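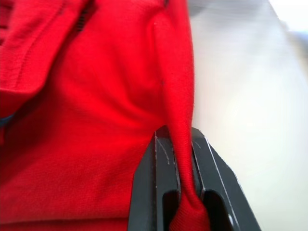
Knits, folding day, 2025-05-05

Finally got these up. Everything from the spring sort at Kerekes, long table, pale top, blinds half down. Quick captions only, will fix spelling later. Na-rae Joo did most of the sorting, Edit Kocsis did the mending pile and the labels. I did the lifting and the tea.

If you gave us something in March and want to see where it ended up, scroll. If its not in here it probably went straight to the swap rail before I got to it. Sorry! Click any title for the bigger version. The last few are slow to load.

Start of the day
Bags in from the hall. Bigger pile than the fall one, and the fall one took two evenings.

The long table
Wiped down, cleared off, lamp moved to the other end. Best surface in the building for this. The round one is hopeless for sleeves.

Reds
All the reds went together first. Red knits shed on everything so they get their own corner and their own wash, cold, no exceptions.

Fine rib, coarse rib
Na-rae's system. Run a thumb across it, fine goes left, coarse goes right. Anything you have to think about goes in the middle and Edit decides.

Sleeves in
Both sleeves across the back, then up from the hem. Thirds for the heavy ones, half for the thin. We argued about this for longer than I want to admit.

Cardigans
Buttons done up before folding. Every other button is fine.

Moth check
Held up to the window one at a time. Three went in the freezer bag. Underarms and cuffs is where you find it, always.

Edit's mending pile
Loose seams mostly. A couple of collars coming away at the back. She does the dark thread ones in daylight and leaves the pale ones for the evening.

Seam, close up
Short stitches, nice and even. Edit again. You'd have to go looking for it.

Cetine yarn
For the darning. 80 grams left of the gray and hardly any of the blue. Anybody placing an order soon, please tell me and I'll go halves.

The wool comb
Borrowed from Na-rae's mother. Takes the pills off without thinning the knit. Go one way only and don't press.

Scale
525 grams for the big fisherman one. 700 for the coat-sweater thing that nobody could name. Weights go on the tag now so people know what they're mailing.

Tags
Size, fiber, wash. Tied on with cotton, no pins in the knits please. We had pins last year and there's still one in somebody's shoulder seam I bet.

Kadaton boxes
The flat ones with lids. Fit under the bench, just. Heavy sweaters at the bottom, then the fine rib, then scarfs on top.

Box 4, before the lid
Edit put cedar in the corners. Paper between layers, plain, not newspaper. Newspaper comes off on the creams.

Kids' shelf
32 pieces, all out the same afternoon. Tiny cuffs. I should have taken more of these but my hands were full.

Odd ones
A vest with no pattern anywhere in our books, a hat that might be a tea cozy. If you know, email.

Swap rail
Hangers for the light stuff only. Do NOT hang the heavy knits, they grow. Somebody hung the green one again.

Zament bags
For the pickup. Labeled on both sides this time becuase of what happened in March.

Table again, end of the day
Still some lint. Na-rae with the roller, moving too fast for me.

Tea
Not knitwear but it's staying in.

Next sort is in the fall, same room. Bring things washed and dry if you can, unwashed if you can't, just say which. More pictures to come from Edit, she has the ones of the blankets.

Back to all galleries
Knits, fall sort
Curtains and linens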